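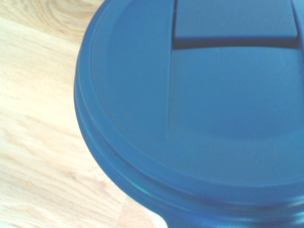

Ines Catacutan

ME 453: Robots at Home and at Work
Notes for Unit 2: Lids, containers, and the question of "yet"

Last time we ended on folding towels, and several of you left thinking the hard part of housework is cloth. Cloth is hard! But I want to spend this unit on something that looks far easier, a rigid plastic container with a lid on it, and ask whether a machine can deal with one in a kitchen it has never seen before. My short answer is "sometimes, and more often than when I first taught this course." The long answer takes up the rest of these notes.

What counts as doing the chore

Before any talk of success rates, settle what the task is. "Open the container" sounds like one thing. Write it out and you get something like this:

find the container
work out which way it is facing
decide what kind of closure it has
get a finger or a tool onto the part that moves
apply force in the right direction while something else holds the body still
notice whether anything gave
stop before the contents end up on the table

A person does all of that in a second or two while talking to somebody else. When you read a paper that reports on "opening," check which of those lines the robot did for itself and which were done for it. Very often the container is bolted down (so line five is half gone), or the starting pose is the same every time (so lines one and two are gone). There is nothing dishonest in that, since you have to start somewhere, but it matters a great deal when you compare two systems.

The view from the wrist

We read a lot about cameras mounted at the wrist in this course, and students tend to assume that closer is better. It is better for the last inch. It is worse for nearly everything before that. Once the camera is near a large lid, the rim runs out of view on most sides, and the robot has to act on a fragment: an arc, a seam, a bit of shadow. From there you can't tell how tall the container is. You may not be able to tell what is next to it, either.

Plain one-color plastic adds its own trouble. With a blue lid on a blue body there is no color boundary to tell the machine "this piece moves and that piece does not." All that's left is shading. A narrow dark gap under a raised tab is a wonderful clue for a person, who sees it and thinks "fingernail goes there." To a depth sensor, the same gap can come back as a hole in the data, or as noise, or as nothing much. Bright light on smooth plastic washes out the gentle changes in height that you would want to use as a backup. 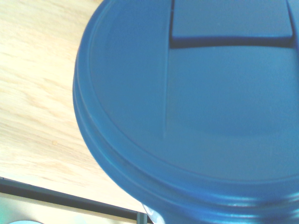
Fig. 2. Lid with raised flap; note the dark gap under its lower edge and the stepped rim at left.

Try this before you read on. Using Fig. 2 only, write down what you believe the flap does. Does it swing up? Does it slide? Is it a separate piece at all? Then write down which feature made you think so. Most people commit to an answer quickly, and most people, when pressed, admit they are leaning on every bottle and jug they have ever opened. The pixels alone don't settle it. I love this exercise because it shows how much of "seeing" a closure is remembering other closures.

Now do it as the robot would have to. You are allowed to touch. What is the smallest, gentlest push that would tell a hinge from a slide? Sketch it, with an arrow for direction and a guess at the force. We will pass the sketches around in class.

What the Pistis runs teach us

You have the Pistis log in the course folder. It holds 1491 attempts on lidded containers, all on tabletops, with one arm and a two-finger gripper. Please don't average the whole thing and bring me a percentage. The attempts cover very different closures, and one number would hide everything interesting. Pick a single closure type and read the failures one at a time.

You'll see a few patterns. The first is the confident miss: the fingers close neatly on the rim, where there is a nice ridge to hold, and the arm lifts the entire container. From the gripper's point of view that was a lovely grasp. The second is the slip, where the finger reaches the right spot and skates off because the push came in at a bad angle. The third is my favorite, the quiet success, where the tab did move and the robot didn't notice, so it went back and shut it again.

That last one tells you where I think the field is. Getting the finger to the tab is going well, really well, and the progress there makes me happy every time I update these notes. Knowing that the job is done lags behind. People get this from a click, from a change in resistance, from the sound. A camera close to the lid may be looking at the one place where the change is hidden by the fingers themselves.

Home versus shop floor

The Ultura case study (second half of the reader) is about a packing line where the same tub arrives in the same orientation all shift. Machines have handled that sort of work for a long time, mostly with no learning at all: a fixture, a cam, a suction cup. If you own the line, you can change the tub to suit the machine. That option is huge and students forget it.

The Natari reading is the other end. There the robot works in apartments, and the tubs belong to whoever lives there. Lids are warped from the dishwasher, two brands have been mixed, something is sticky. The authors are careful about what they claim, and I'd like you to copy their habit of listing every object they tried, including the ones they gave up on.

So, can machines do this chore yet? On a line built for it, yes. On a table in a lab, with a known container, yes on many days. In a stranger's kitchen, with an unfamiliar closure and no help, I would not promise it - but I would happily sit and watch one try, and so should you.

For next time

Bring one lidded container from home, empty and clean. Open it wearing a thick oven mitt, using only your thumb and one finger, with the other hand behind your back. Write half a page on what went wrong and what you did about it. Include the moment you knew it was open and how you knew.

Read the Natari paper through the section on regrasping. Skip the appendix on calibration unless you are taking the hardware option.

Projects: groups working on closures should have their object list ready by the start of December. Ten odd containers will teach you more than a hundred copies of the same one. The bench arm is in room 1491's side cabinet... correction, the cabinet next to the sink; the label on the door is out of date. Sign the sheet when you take it out.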